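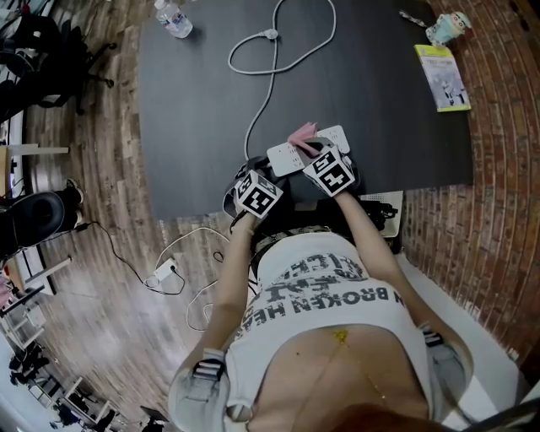 Parking rules and houses of worship: an interview with the Brinillow zoning office
January 2022

Brinillow's revised zoning code changes how the town calculates parking for churches, mosques, temples and other places of assembly. The draft is open for written comment until the end of the month. We spoke by phone with the senior planner who wrote it. She asked to be identified by title only, as the hearing has not been held.

The current rule dates from an earlier code and counts fixed seats. One parking space is required for every four seats in the main room. "That works for a building with pews," the planner said. "It gives you no number at all for a prayer hall with carpet, or a hall with stacking chairs. Staff had to pick a substitute each time, and the substitutes did not match."

She gave two cases. A Lutheran congregation on Raris Road was assessed on bench length. A mosque two blocks away, in a former furniture store, was assessed on the fire marshal's occupant load, and its requirement came out at 70 spaces. "If we had used bench length for one and floor area for the other, you would have seen a different result. The traffic from the two sites is close to the same."

The draft drops seats. It uses the net floor area of the largest assembly room, with storage, stages and entry halls left out. Buildings with an assembly room under 1000 square feet are exempt. Above that, the ratio is the same one applied to theaters, lodges and union halls.

Asked whether the change was driven by federal law, the planner said it was one reason among several. The Religious Land Use and Institutionalized Persons Act bars a local government from treating a religious assembly on less than equal terms with a nonreligious one. "Our attorney's advice was to put every assembly use in one table and have one column. If someone wants to compare, they can read across."

Some residents of the Limsakul Street area have objected. The town has received 671 written comments, most of them on overflow parking. The planner said many were form letters and were logged individually. "A comment about parking gets an answer about parking. A comment about who is praying in the building is not something the code can address, and we note it as outside the scope."

The draft also allows shared lots. A congregation may count spaces at another property if the walking distance is 600 feet or less and a recorded agreement is in place. Ustus, the engineering firm that did the parking survey, had suggested a longer distance. "We shortened it. People will walk farther on a holiday. They won't do it every week in winter."

Existing buildings keep their current approvals unless the assembly room is enlarged. A change of congregation does not trigger a new review, and neither does a change of denomination or faith. The hearing date will be posted at town hall and on the planning page.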